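Home Notebook Orders Stock Archive Log out

Notebook – equipment planning, gripper stations
August, started 9.40 am

Budget draft due to Carys by end of month so getting it all down in one spot before it wanders off into emails again. Ceiling for this round is 3000, incl freight. Carys will not budge on that, have asked twice.

What we want, in order:

finger pads, dark ones, enough to stop swapping them between units
second set of printed tags on stiff backing (the paper ones curl)
head mount for the camera, spare
power boards + decent cable covers for the floor
shelf labels. cheap. do it anyway

Rendonlow quote came back for two complete hand-held grippers at 2000 the pair, bodies and fingers but no cameras. Fluneck are dearer per unit but will sell bodies seperately, so if we print our own fingers it might come out close. Oluwaseun to do the sums both ways. He thinks the print time kills it. I think he's right but want to see it on paper.

Bench is in use this morning – cards and paper handling, gripper in hand, the usual tables going behind. 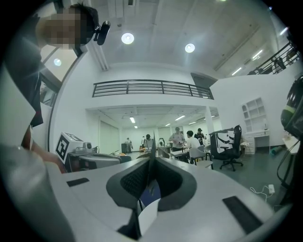

Do we buy the third gripper now or wait for the new financial year?

Wait. Two from Rendonlow leaves us enough for pads, tags and one mount. A third puts us over the ceiling before freight, and Prothero have told Meinir there's a revised body coming, so whatever we buy third ought to be that one.

Meinir against waiting, for the record. Says if one goes down mid-week we lose the bench, and he's not wrong, it happend in autumn with the old latch. Compromise: buy the two, put a Prothero unit on the list for next round with his name beside it.

Pads. Ordered 37 last time by mistake (meant 3 packs, typed the wrong box, my fault) and we still went through them. So the number wasn't silly. Ask Nutirton if they'll do a standing order, smaller lots, every second month. Their freight was the killer last time. Delyth says pick up from the depot if someone is driving past anyway. Tudur drives past. Ask Tudur.

11.15 – talked to Delyth about flat items. She wants books and anything with a card stuck on the front to be a proper category on the task list, with its own consumables line, not lumped in with "misc". Fair enough. Two people handing off between grippers needs both tags readable the whole way too, so stiff backing moves up to first on the list. Changed my mind on the order above, not rewriting it.

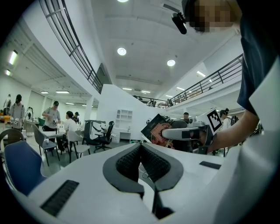 Consumables line then: secondhand books from the op shop, card stock, double sided tape, sleeves for the cards. Delyth to put a figure on it. Told her keep it small, it comes out of the same bucket. Tape we have, check the drawer under the shelving first, I keep buying tape.

Chairs came up again. Not equipment, different budget, told Tudur to put it through the building form. He grumbled.

Still to sort:

- written quote from Rendonlow, current one is just an email, Carys wont accept it
- Fluneck lead time. They said "soon" on the phone. Need weeks.
- warranty if we fit our own pads to their bodies?? ask both
- does the spare mount fit the older head strap. Meinir to try it
- Oluwaseun's sums, print vs buy
- Nutirton standing order

Rough total with two grippers, pads, tags, mount and power boards sits just under, with not much left for freight. If freight is bad, power boards drop off and we ask for them seperate.

2.30 pm – Rendonlow rang back. Written quote coming tomorrow, same price, valid to the end of the month. Forwarded the number to Carys. Oluwaseun has the spreadsheet open, dont edit it til he's out.

4 comments 2 shares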